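PUSTECK RECORDS TO RELEASE THE COMPLETE CHAMBER MUSIC OF THE VIRO QUARTET ARCHIVE

Four-disc set brings together studio and broadcast recordings, many of them never before issued

BRITPORT, Thursday, May 22, 2025 – Pusteck Records announced today that it will release the complete surviving recordings of the Viro Quartet, the string ensemble that was based in Britport for most of its working life and that gave the first performances of many chamber works by composers of the region. The set will be issued in October on four compact discs and as a digital download. A selection on 2 LPs will follow in a limited pressing of 500 copies.

The recordings have been transferred from the original tapes held by the Ambrosio Foundation, which has owned the quartet's archive since the ensemble disbanded. Most of the material was taped for radio and has not been heard since it was first broadcast. The remainder comes from studio sessions that were issued on long-playing records and have been out of print for decades.

"The Viro Quartet left a small discography and a large reputation," Pusteck Records said in a statement. "Listeners who know the ensemble only from its LPs will find a wider repertoire in this set, and in several cases a freer style of playing. We are grateful to the Ambrosio Foundation for its patience during a long period of restoration work."

Contents of the set

The first disc is given over to the Classical repertoire, with quartets by Haydn and Mozart. The Haydn performances were recorded in the old concert room of the Britport Conservatory, and the natural sound of that room has been kept in the new transfers. Repeats are observed in the first movements and left out in the finales, as was the quartet's usual practice.

The second disc contains Schubert's Quartet in A minor and the second quartet of Borodin. The Borodin was issued on LP with its slow movement shortened to fit the side. It appears now in full, taken from the unedited session tape.

The third disc presents music of the twentieth century, including works by Bartók and Janáček. The Janáček comes from a live broadcast. Applause has been kept at the end of this performance and removed elsewhere.

The fourth disc is made up of works written for the ensemble. None of these pieces is otherwise available on record, and two are still unpublished. The scores were consulted in manuscript during editing in order to confirm the order of movements, which had been entered wrongly on one of the tape boxes.

Restoration and transfer

All transfers were made at the Pusteck studio in Britport. The tapes were in uneven condition. The studio masters had been stored well and needed little attention beyond careful alignment of the playback machine. The radio tapes were more difficult. Several had been spliced with adhesive that had failed over time, and each join had to be cleaned and remade by hand before the reel could be played.

Pusteck Records has followed a policy of light intervention. Clicks and short dropouts have been repaired where a repair could be made without altering the tone of the instruments. Tape hiss has been left largely untouched. In one broadcast, a passage of 3 seconds was missing from the master and has been supplied from a listening copy, with a slight change in sound that will be noticed on headphones.

Pitch presented a further question. The quartet tuned somewhat high in its later years, and earlier reissues on LP had been brought down to the modern standard. The new transfers restore the pitch at which the ensemble played.

Booklet and documentation

The set will include a printed booklet with notes on each work, a history of the ensemble, and a full list of recording dates and locations as far as these can be established. Texts will be given in English, French, and German. A complete list of the quartet's public concerts, drawn from programs in the foundation's archive, will be posted online on the day of release and will be free to consult.

"Our purpose has always been to see these performances return to the public," the Ambrosio Foundation said. "The tapes were never intended to remain on a shelf, and the foundation is pleased that they will be heard in transfers of this quality."

Availability

The four-disc set and the digital edition will be released together in October. The LP selection contains the Schubert and Janáček quartets and will be sold only through the Pusteck Records mail-order service and at the Britport Conservatory shop. Orders for the LPs will be limited to one copy per customer – dealers are asked to contact the sales office for separate terms.

Review copies will be sent in September. Publications that wish to receive advance files should write to the press office and state whether compressed or full-resolution audio is preferred. Excerpts of up to two minutes may be broadcast without further permission, provided that the label and the foundation are both credited.

About Pusteck Records

Pusteck Records is an independent label specializing in chamber music and historical recordings. Its catalog includes reissues of string, piano, and vocal performances, as well as new recordings by ensembles working in Britport and the surrounding region.

About the Ambrosio Foundation

The Ambrosio Foundation preserves sound recordings, scores, and papers relating to musical life in Britport. Its reading room is open to researchers by appointment.
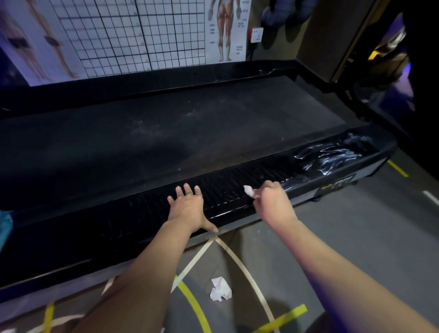 Requests to consult material from the Viro Quartet collection should be made in writing and should list the items required. Original tapes are not available for listening, but reference copies can be heard in the reading room. Photographs of the ensemble may be reproduced in connection with reviews of the set, and the foundation asks that a copy of any published article be sent to its library.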